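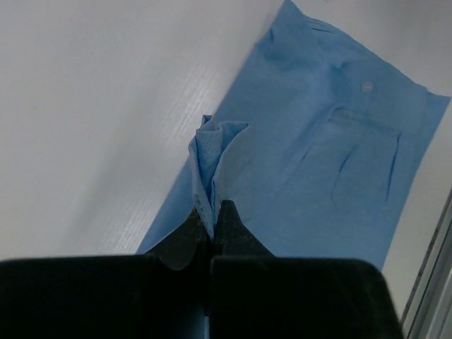 2 min read

Making a cloth banner for a march, and keeping it for the next one
By Mariann Fülöp

Most of the banners at the press freedom march in September were made at home, on floors and kitchen tables, the night before. Quite a few could not be read from across the street. These are the notes I give people who ask how to do it better. They apply to any rally, vigil or picket.

Choosing the cloth
An old flat sheet in cotton or a cotton blend works well. Avoid fitted sheets, which never lie square, and anything with stretch. Pale colors take dark letters best. Wash the sheet first in hot water with no fabric softener. Softener leaves a coating and the paint will sit on top of it and flake. Iron it while it is slightly damp.

Size
Two people can carry a banner as wide as a double sheet. Wider than that you need someone in the middle. For one person, cut the sheet in half lengthwise and make it a vertical banner on a single pole.

Sleeves for the poles
Do the sewing before the painting. Fold each short side over by 4 inches, press it, and run two rows of straight stitch along the inside edge. Close the top of each sleeve so the pole can't push through. If you don't have a machine, iron-on hem tape will last one afternoon. Put a few hand stitches at the top and bottom and it will last longer.

Check the rules on poles before you buy any. Many cities limit the thickness or ban metal and solid wood altogether, and police may take them from you at the gate. Cardboard carpet tubes are usually allowed and a flooring store will often give them away. Danai Moschos, who has marshaled a lot of marches, tells people to bring a banner that can also be held by its corners.

Lettering
Keep the slogan short. Five words is plenty. Draw the letters in pencil or chalk first, starting from the middle letter and working out to both sides. Otherwise you run out of room at the right. Use plain block capitals at least 8 inches tall, with strokes as wide as your hand is across the knuckles.

If you are writing the name of someone in detention, check the spelling with the family or the campaign, and ask whether they want the name shown. Some don't. Do the same with photographs.

Paint
Ordinary latex wall paint thinned with a little water is fine and stays flexible. Acrylic is good too. Spray paint bleeds at the edges unless you use a stencil. Put a plastic sheet or flattened trash bags under the cloth, since paint goes straight through. Lift the cloth after 15 minutes and move it slightly, or it will stick to the plastic. Leave it flat overnight. Hanging a wet banner makes the letters run.

For a night vigil, go around the letters with a thin line of white.

Wind
People like to cut half-moon holes to let the wind through. On a sheet they make little difference and the cloth starts to tear from them. Hold the poles at a slight angle and let the cloth go a bit slack. On a banner that will be tied to a fence, put grommets along the top and bottom and tie it with elastic cord.

Rain
Bring it home and open it out the same day, even if it's late. A damp banner rolled in a trunk will have mildew within days. If it already has spots, brush them off outdoors, then soak the cloth in one part white vinegar to four parts water for an hour. Don't use bleach on painted cloth.

Cleaning
Spot clean with dish soap and a soft brush. Road grime along the bottom edge comes off more easily when dry. If you have to wash the whole thing, do it by hand in cold water in the bathtub.

Storage
Roll it around a cardboard tube with the paint facing out. Folding cracks the paint along the creases. Slip the roll into an old pillowcase and write the slogan on a tag, so you don't have to unroll every one to find the one you want. Keep it out of the attic if yours gets hot.

To flatten a banner that has been folded, iron it from the back through a dish towel on medium.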